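Every office should have a tea table, and I mean a whole table. A shelf above the printer doesn't count, and neither does the top of the fridge. Give the kettle its own piece of furniture, in a color you can spot from the far end of the room, and put it out where people walk past.

I've worked in 8 offices so far and I can tell you where the kettle lived in every one of them (I can't tell you much about the carpets). At Godoy it was in a windowless closet two doors down, and you made your tea, turned around and left. At Drirari it sat out in the open, and that's how I met Anikó Szalai, who was waiting for the same water I was. We talked about bus routes for ten minutes and ended up sharing a desk for three years! 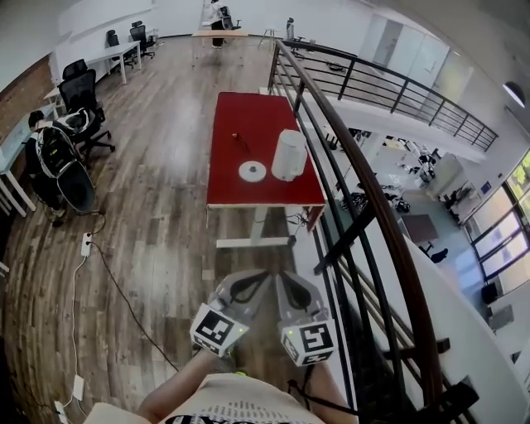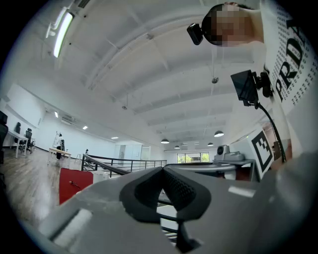

A good kettle doesn't have to be fancy, either. Mine cost 140 pesos more than the cheapest one in the shop, and I'd pay it again tomorrow just for the lid that opens properly. What matters is the room around it – enough tabletop to set down two mugs, a spoon and whatever you were carrying, and enough floor for a second person to stand there without blocking the way.

My friend Telma Vergara thinks I'm making too much of this. She fills a thermos at home and says she gets more done. She probably does! But she also found out about the move to the new building a week after the rest of us, and we'd all heard it over tea at four in the afternoon.

So if you're planning an office this fall, draw the kettle in first. Then put the desks wherever they fit.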